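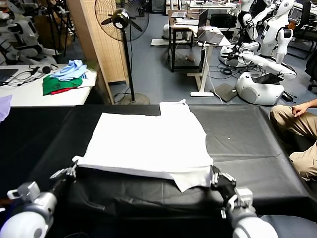 Folding T-shirts at Pranddale: frequently asked questions
Pranddale is a wash, dry and fold service, and most of the questions we get are about the folding. People want their shirts to come back a certain way, or they want to know how to keep them that way at home. The first thing we tell them is to start on a flat surface with the shirt squared up to it. A white tee on a black cover is easy to work with, as the edges stand out and you can tell right away when the body of the shirt is sitting crooked. The answers on this page were written by Oluwatosin Balogun, who trains our folders, and checked by Babatunde Ojo at the front counter.

What fold do you use for T-shirts?
Unless you ask for something else, we use the flat rectangle. The shirt goes face down, the two sides and sleeves come in toward the middle, and then the bottom hem comes up toward the collar in one or two folds. The collar ends up on top and centered. It stacks well on a shelf and fits most dresser drawers.

Can I ask for a different fold?
Yes. We offer three: the flat rectangle, the file fold and the roll. The file fold is a smaller packet that stands on its edge in a drawer. The roll is mostly for people who are packing a bag. Put your choice in the notes when you book, or tell the counter when you drop off. We can't do different folds for different shirts in the same bag unless you separate them first.

How do I do the flat rectangle at home?
1. Lay the shirt face down with the collar pointing away from you.
2. Smooth it from the center out to the sides with your palms. Pull the side seams straight.
3. Fold one side in to a line that runs from the middle of the shoulder down to the hem. Fold the sleeve back on itself so it doesn't stick out past the edge.
4. Do the same on the other side. You should have a long strip with two straight edges.
5. Take both bottom corners and bring the hem up to just under the collar. For a smaller packet, stop a third of the way up and fold again.
6. Turn the whole thing over.
Hold both corners when you bring up the hem. If you lift with one hand the fabric twists, and the fold comes out as a wedge.

And the file fold?
Do steps 1 through 4, then fold the strip in half so the hem stops a little short of the collar. From there fold it in thirds, starting at the folded end. Stand it up. If it falls over, the folds are too loose or the shirt is too thin to stand alone, and it will need a neighbor on each side.

Does it matter what surface I fold on?
More than people expect. A bed is too soft, and the shirt sinks and shifts while you work. A bare, slick table lets it slide. A table with a cloth over it is a good middle. The cloth doesn't have to be ironed, but pull out any ridge that runs under the shirt or you will be chasing a line that isn't in the shirt at all. A light cover is better for dark clothes and a dark cover is better for white ones. If your cover sheds lint, use it with the color it matches or don't use it.

How high should the table be?
Close to hip height if you are standing. Kitchen counters suit most people. A dining table is fine for one load but hard on the back for several.

Should I fold shirts while they are still warm?
Warm is good. Damp is not. A shirt that is even slightly damp at the collar or under the arms can pick up a musty smell in a closed drawer. Check the thick parts before you start. If the load has gone cold and wrinkled in the dryer, five minutes on low with a damp washcloth will usually loosen it up. Take the washcloth out and let the shirts finish drying before you fold.

My folded shirts have a crease down the front. What am I doing wrong?
You are probably folding the shirt in half lengthwise first. It is a quick way to fold, but it puts the crease down the center of the chest. Fold the sides in toward the back and the front panel stays flat. Crosswise creases come from stacking too much weight on top.

How tall can a stack be?
We keep ours low enough that the bottom shirt can be pulled out with one hand while the other steadies the pile. Heavy cotton goes at the bottom, thin knits on top. Line up the folded edges on the side that faces you and leave the loose edges at the back.

Do you sort by color before or after folding?
Both. Whites and colors are washed apart and come to the table apart. After folding, we stack by person if you have marked the bag that way, and by type if you haven't. Blues, greens and reds can all share a stack once they are fully dry. We do leave new dark red and new indigo items out of a white stack for the first few washes — dye can rub off on contact, even when nothing is wet.

What about long sleeves?
Fold the side in the same way, then bend the sleeve at the shoulder so that it runs down the length of the strip. Don't lay both sleeves across the middle. That makes a lump, and the packet won't lie flat.

Do you fold shirts with prints differently?
We fold them so the print isn't pressed against itself. Thick rubbery prints can stick if they sit face to face in a warm bag. If the print is cracked or peeling, please tell us when you drop off. Babatunde will make a note on the ticket so it isn't a surprise to either of us later.

Can I use a folding board?
Sure. We sell one at the counter, the Ketberg, and it does keep every packet the same width. It helps most with children's clothes and with anyone just learning. Our folders don't use it past their first month because it slows them down. A piece of stiff cardboard cut to the width of your shelf does the same job.

How is folded laundry packed for pickup?
Each stack is wrapped in a paper band and set flat in the bag, heaviest at the bottom. Rolled items go in along the sides. Please carry the bag by both handles. Bags carried by one handle arrive with everything slumped into one corner, and we can't refold those for free.

How many shirts count as one load?
For pricing, up to 31 adult T-shirts is one load. Anything over that starts a second one. Children's shirts are counted by weight.

Can I drop off clean clothes just to be folded?
Yes, at the Adeleke Street counter only. The Drumora location doesn't have a folding table for walk-ins. Clothes have to be clean and fully dry, and we check before we accept them. Fold-only orders are limited to 80 pieces and are ready the next morning after 9.

I got a shirt back folded the wrong way. Will you redo it?
Bring the bag back with the ticket and we will refold it while you wait. If it keeps happening, ask for Oluwatosin. She can put a standing note on your account so you don't have to repeat yourself every time.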